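About Lendville Garden Walks

Lendville Garden Walks runs guided visits to historic gardens and the houses that go with them. Tibor Jakab and Anikó Medve started the company with one route, a morning tour of the Lengyel estate and its walled orchard. We now offer 20 routes, most of them half a day long.

Groups are kept small enough that everyone can hear the guide. Štefánia Zelenák leads the house tours and Béla Borbély takes the garden walks, including the long one through Plultwood – 300 acres of old parkland with a lake path and two steep sections.
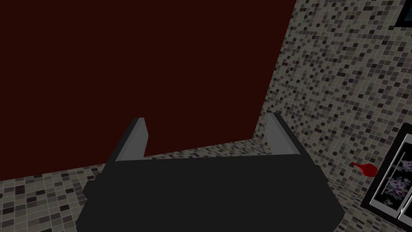 Open gripper, computer rendering

Tickets cover the guide and all entry fees. Lunch is extra, except on the full-day Plultwood route. Private bookings for schools and clubs are handled by Ferenc Dobos, who also plans the fall color walks. These begin in September and sell out early.

Our office is at 267 Teno Street, next to the bus station. Walks go ahead in light rain. If we have to cancel, you can choose a refund or another date.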